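Why do pears go brown in a lunchbox? My project on fruit waste at Kulthorpe
Food and Nutrition, Unit 2 report
Handed in 14 January 2025

I picked this subject for a slightly silly reason: my own bag. I found a pear at the bottom of it before the holidays and it had gone the colour of tea, and I started wondering how much fruit everyone else was carrying home and binning.

So I asked! I put a paper survey round the Montoya building and got 139 forms back, which was loads more than I'd hoped for (thank you to anyone who filled one in during lunch). The form asked what fruit you bring, how it's packed and what happens to it. I also did a small kitchen test at home, using pears from the Prendar market and a plastic tub, a paper bag and a tea towel.

The survey was the fun bit. Apples get eaten. Bananas get eaten if they're still yellow, and a surprising number of people said even one brown spot puts them off. Pears do worst of all – 50 people said they'd thrown one away in the past month, mostly because it got bashed on the bus.
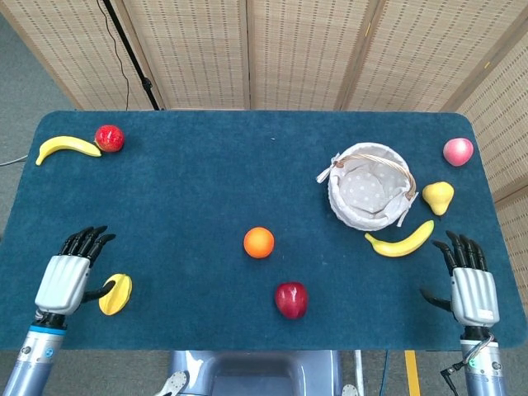
Does wrapping a pear stop it bruising?
Wrapping helps a bit, but the tub worked far better in my test. The pears in the tea towel still had soft patches after 2 trips to Skument and back, and the ones in the tub only had small marks near the stalk.

I should say the test wasn't perfect. I only used eight pears, and they weren't all equally ripe when I bought them, so next time I'd sort them first and maybe weigh them too. The paper bag also split on the first trip, which left me with a gap in my table (sorry, I've put a dash in it).

For the second part I'm going to try lemon juice on cut slices and see how long they stay pale. That's planned for February, once I can get the fridge shelf back from my brother's packed lunches. My survey form and the full table are stapled at the back.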